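From: Trevor Clegg
To: Molteswood wrapping and packing list
Date: 2020-11-17
Subject: Re: Ribbon slipping on soft wraps

Pranab Mondal wrote:

> I have been wrapping the Korneo gift orders in cloth, gathered at
> the neck and tied with satin ribbon. The first tie looks fine on
> the bench. By the time the parcel reaches the Ivside counter the
> ribbon has crept up the neck and the folds have opened on one side.
> I am using a single overhand and then a bow. Would a wider ribbon
> help, or should I change the knot? I would prefer not to use a
> rubber band under it, as the customer sees it when they untie.
>
> Also, is anyone cutting the ends at a slant, or straight across?
> Mine fray either way.

Pranab,

Width is not the main factor. Satin has very little grip against itself, and a single overhand relaxes as soon as you let go of one end to form the bow. Replace it with a surgeon's knot: pass the end through twice on the first half, pull down flat, then make the bow. The second pass holds the tension while your fingers are busy.

I have been testing on orange with a maroon-red ribbon. Two pictures are in this message.

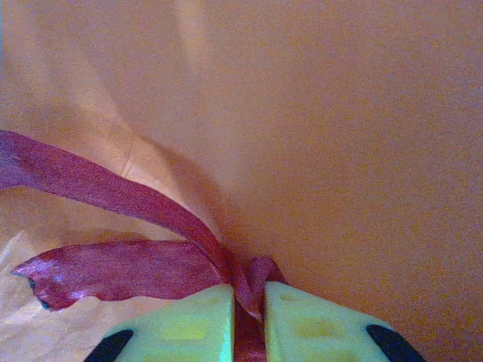
Satin ribbon, gathered near the small loop. Note the crinkled end on the left.

On fraying: the angle of the cut makes less difference than the scissors. Dull blades chew the weave and the threads start to lift with the first handling. I cut at a slant with a pair kept for ribbon only. If the ribbon is polyester, pass the end quickly beside a flame, well away from the wrap, and let it cool before you touch it. Acetate ribbon does not seal as cleanly, and a thin line of fray stopper is the better choice there. Test it on scrap — it can leave a dark mark.

The other half of your problem is the gather itself. If the folds are uneven, the neck is oval, and a ribbon on an oval neck works its way toward the narrow side. My sequence is:

1. Lay the cloth face down, contents in the center.
2. Bring up opposite corners first, then the remaining two.
3. Pinch at the height where the tie will sit, and run the other hand around the neck to spread the folds.
4. Turn the neck a quarter turn and hold.
5. Tie, then tug each corner separately to take out slack.

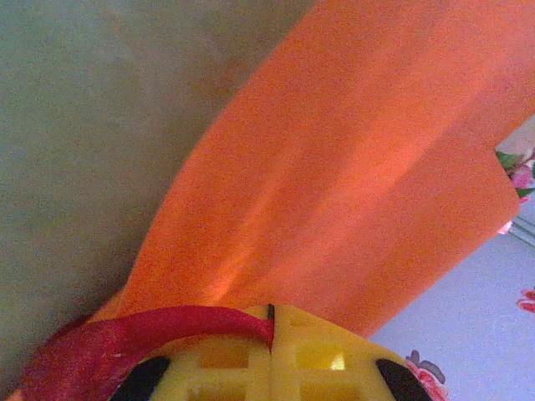 Plain cloth shows every fold, so long soft folds fanning out from the pinch are what you want. If one wide fold takes up most of a side, let go and start over at step 3. Adjusting it after the knot is down only moves the slack to the back.

For ribbon length I allow 7 times the width of the gathered neck, plus 2 inches for trimming. That is for a modest bow. Anything shorter and you end up pulling on the last inch, with the creasing that follows.

You can avoid the rubber band. A turn of matching thread under the ribbon does the same job and is hard to see. I used it on all the Bashir parcels in March and had none of them come back loose. It adds a little time per parcel, so on a run of 1000 I would skip it and rely on the surgeon's knot.

One question back to you: are the parcels traveling upright, or on their sides? If they are stacked sideways, the neck takes the load and no knot will keep the folds even.

Trevor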